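발표자 노트: 손으로 가르치기와 원격으로 가르치기

1번 슬라이드 (제목)
인사. 마이크 확인. 오늘은 로봇에게 작업을 보여 주는 두 가지 방법을 이야기한다. 하나는 사람이 팔을 직접 잡고 움직이는 방법이고, 다른 하나는 조종 장치로 떨어져서 움직이는 방법이다. 학습 모델 구조는 다루지 않는다. 그 부분은 오후에 İlker Güler의 발표가 있으니 질문도 그쪽으로 돌린다.

2번 슬라이드 (배경)
Hesside 과제는 6월에 시작했다. 처음 목표는 시연 2,000회였다. 작업은 색깔별 분류 하나로 정했다. 물건을 집어서 같은 색 접시에 놓으면 끝이다. 쉬운 작업을 고른 이유를 묻는 사람이 있으면, 작업이 쉬워야 시연 방법의 차이가 보인다고 답한다.

3번 슬라이드 (직접 잡고 움직이기)
팔의 힘을 풀고 사람이 손목 근처를 잡는다. 배우는 데 몇 분이면 된다. 힘이 손에 바로 느껴져서 접시 가장자리에 부딪치는 일이 적다. 문제는 두 가지다. 사람 손이 손목 카메라 화면에 자꾸 들어온다. 그리고 오래 하면 어깨가 아프다. 하루에 최대 400회까지 해 봤는데 오후에 모은 것은 품질이 떨어졌다. 여기서 Womudton 팀의 손잡이 부품을 짧게 언급한다. 우리는 써 보지 않았으므로 평가는 하지 않는다.

4번 슬라이드 (원격 조종)
Guthrie 조종기를 쓴다. 조종하는 사람은 손목 화면과 고정 화면을 같이 본다. 손이 화면에 들어오지 않으니 실행할 때의 영상과 조건이 같다. 대신 깊이를 잡기가 어렵다. 처음 하는 사람은 집게를 너무 일찍 닫는다. 연습 시간은 이틀을 잡는다.
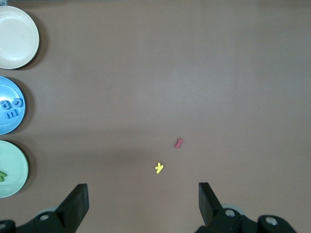 5번 슬라이드 (어디서 시연을 시작할 것인가)
시작 자세는 조종자마다 다르게 잡는다. 우리는 집게를 벌린 상태로 물건 앞에서 잠깐 멈추게 했다. 이 멈춤이 있으면 나중에 구간을 나누기 쉽다. 다음에 무엇을 집을지도 이때 정한다. 노란 k와 빨간 뼈다귀 모양은 서로 가까이 놓여 있어서, 어느 쪽으로 가는지 초반 움직임에 분명히 드러나야 한다. 두 물건 사이로 어중간하게 내려가다가 마지막에 방향을 트는 시연은 버린다. 접시가 왼쪽에 몰려 있으므로 화면에 잘려 보이는 것도 짚고 넘어간다. 손목 화면만 보고 조종하면 놓을 자리를 잘못 잡기 쉽다. 고정 화면을 같이 보라고 하는 것이 이 때문이다. 파란 글자는 파란 접시 위에서 잘 구분되지 않는다는 말도 한다.

6번 슬라이드 (버리는 기준)
천천히 읽는다.
집었다가 떨어뜨리고 다시 집은 시연은 따로 표시해서 남긴다. 회복 동작이 필요할 때 쓴다.
중간에 3초 넘게 멈춘 시연은 버린다.
사람이 작업대 위의 물건을 손으로 고쳐 놓은 시연은 버린다.
접시에 놓았지만 색이 틀린 시연은 버린다. 처음에는 남겼다가 나중에 골라내느라 시간을 많이 썼다.

7번 슬라이드 (섞어 쓰기)
두 방법을 섞어도 되느냐는 질문이 매번 나온다. 우리 경우에는 처음에 직접 잡고 짧게 모아서 작업 순서를 정하고, 본 수집은 원격으로 했다. 파일에는 방법을 반드시 적는다. Clotberg 형식에는 이 항목이 없어서 메모란에 넣었다. 속도 차이도 말한다. 원격 시연이 더 느리고, 속도를 맞추지 않고 합치면 접근 구간에서 팔이 머뭇거린다.

8번 슬라이드 (질문)
시간이 모자라면 7번을 줄이고 6번은 줄이지 않는다. 조종기 가격 질문은 쉬는 시간에 따로 받는다. 수집 양식은 발표 자료 마지막 쪽에 넣어 두었다고 안내한다.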